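Zaltgate open day, who went?

Posted by slowsolder, November 4, 2023

Went along to the Satum demo out at Zaltgate. They had an arm on a desktop tower, the pitch being that it can swap parts in old office machines so they get a second life. I came home less impressed than most of the crowd. The case was already open on its side when we were let in, panel off, socket bracket up. So a person had done the fiddly bit.

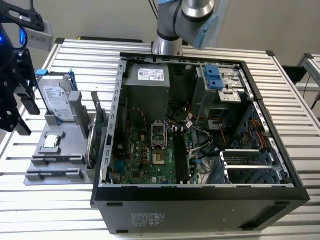 I asked Stuart Gosling, who was running the floor, what happens when the tower is a different make. He said they're "working toward that". Fine, but we heard the same line at Barnau in July. The hard drive is in a caddy, the CPU has its own little pocket, every part has a spot made for it. My shop bench has never looked like that in 19 years.

Reply by kettle_lead

Fixtures are how all automation works. You wouldn't knock a welding cell for having clamps.

Reply by slowsolder

A welding cell does the same bracket all day. They were selling this as repair. If I have to lay the parts out first I may as well fit them.

Reply by Marnie Sheehan

I was in the second group and got closer to the gripper. It's bigger than I expected for something that has to pick up a CPU. The holder has raised corners so at least there's something to line up with.

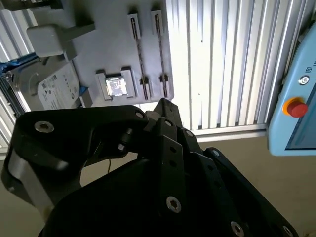

Gripper by the parts plate, CPU in its holder, drive off to the left.

I'd want to see it do 100 in a row with the failures left in. I asked for a number and got a brochure.

Reply by kettle_lead

Did either of you see it drop anything?

Reply by Marnie Sheehan

No, but I was only there for 2 runs and had to leave partway through the second.

Reply by slowsolder

Same, no drops while I watched. Slow, though. I've got 7 towers waiting at work and I'd have had the covers off the lot by the time it was done.

Reply by kettle_lead

Speed is the easy part to fix later. I'd still go again if they let us bring our own machine.

Reply by slowsolder

I did ask that. Gosling wrote my email down. If I hear back I'll post it here, and I'm bringing the ugliest grey tower I own.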